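Quiénes somos

Grendirier es una empresa dedicada a la distribución y colocación de revestimientos cerámicos para viviendas, centros educativos y edificios públicos. Desde nuestra sede de Clunside atendemos a estudios de arquitectura, constructoras y particulares, con un almacén de 3000 metros cuadrados y un catálogo permanente de 168 referencias para suelo y pared.

La actividad se organiza en 2 áreas: suministro y obra. La primera gestiona los pedidos, las muestras y la entrega en destino. La segunda se ocupa de la medición, el replanteo y la colocación, con personal propio – no recurrimos a la subcontratación en trabajos interiores.

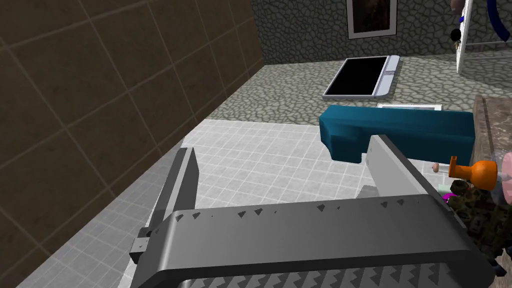
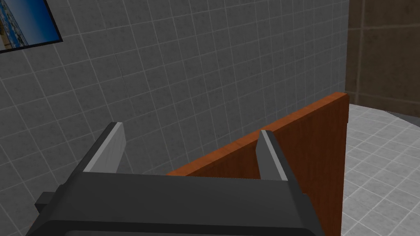

En el mes de marzo se incorporó al grupo la firma Nudura, especializada en morteros y materiales de rejuntado. Su laboratorio presta servicio a todas nuestras delegaciones y emite los informes de adherencia que acompañan a cada obra terminada.

Toda colocación realizada por Grendirier cuenta con una garantía de 3 años. Las solicitudes de asistencia se tramitan a través de la oficina de Adeleke, que atiende también las consultas sobre reposición de piezas descatalogadas.

Texto revisado el 4/5/18.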